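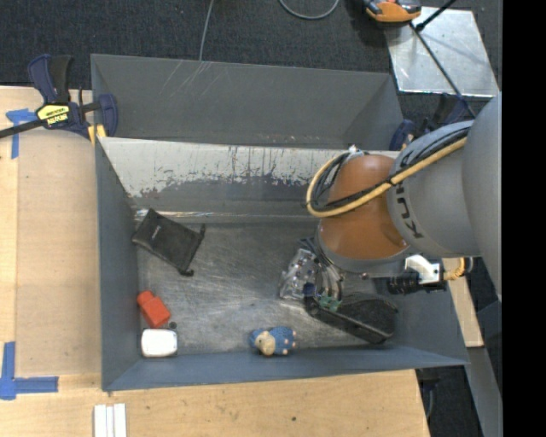

I drove out to Drellham on a Friday to talk about a robot that kept quitting on drawstring bags. I'd been told the failure was boring, and I'm afraid that's exactly the kind of failure I like to write about, so I packed a sandwich and went.

The engineer who met me runs the bin picking bench at Karaca, and she asked me to leave her name out, partly because the write-up for the customer isn't finished and partly (her words) "because my mother will print it." Fair enough! We sat on two stools by the bench with the arm powered down and she started in before I'd found my pen.

"So the job is simple," she said. "Stuff in one side of the bin, move it to the other side, don't drop it, don't hit the wall. Pouches, toys, cases, bottles, whatever people order. And we were doing great. We were so smug."

How great? She winced a little. In the spring trials they ran 800 picks over a couple of weeks and 97 percent went through clean. The software is called Merkura, written mostly in-house, and everyone agreed it was ready for longer runs without a person standing there. Then came October, and the first night they let it go on its own.

"I came in at seven and the arm was parked over the bin with the fault light on," she told me. "It had stopped at two in the morning. Protective stop, too much force at the wrist. One of the fingers was bent and there was a new scratch in the divider, a nice long one."

I asked whether that meant the safety system had done its job. She made a so-so gesture with her hand. The stop worked, yes, and she was glad of it. What bothered her was how long the arm had been pulling before the stop kicked in.

The trouble was a cord. The gripper had closed on the body of a pouch, just as it should, but the knotted end of the drawstring had worked its way into the corner where the divider meets the floor, and wedged there. When the arm lifted, the cord went tight. Merkura saw the load go up and decided it had picked up something heavy. It had a rule for heavy things, which was to squeeze harder and slow down.

"Which is lovely if you've got a can of paint," she said. "If you've got a bag tied to the furniture, you're just winding up a spring."

She tried it again by hand later that week, with the speed turned way down and a second person on the stop button. The whole bin lifted at one side. That was the part that made people sit up, because at that point the bin was just resting on the table. I wrote down the next thing she said and underlined it: "If the cord lets go when the bin's in the air, I don't know where anything ends up. And that's next to a spot where people put their hands."

So they clamped the bin. They also changed the heavy rule, so that a load that keeps climbing while the gripper barely moves is now treated as a snag. The arm backs down a little, opens, and tries from another side. After two snags on the same item it gives up and leaves it for a human.

I wondered if anyone had argued for just banning pouches. She laughed so loud that somebody looked in from the hallway. "Every single meeting! But the customer sells pouches. They're going to show up."

The finger supplier, Starix, sent replacements, and those took 8 days to arrive. She spent the wait going back through the spring logs, and this is where she got quieter. The same rising load was in there, several times. Each time the cord had slipped free, the pick had counted as clean, and the log line had scrolled by with all the others. "We were scoring those as wins," she said. "I was scoring those as wins. I made the chart."

Since the change they've done 600 picks, with far more cords and straps in the mix than before, and the clean rate has gone down. She seems fine with that. There have been a lot of snag reports and no bent fingers, and the people upstairs have had to get used to a lower number on the slide.

Overnight running is still off. I asked what it would take to turn it back on and she listed a force limit set in the arm's own controller (separate from Merkura, so a bad rule can't override it) and a phone alert that wakes someone up. The first one is being tested now. The second one is stuck on who gets the phone.

Before I left she mentioned one more open item, a case where the gripper picks up a pouch and the cord hooks a toy underneath, and both come along for the ride. It counts as one pick at the moment. She wants it counted as a fault and hasn't won that one yet.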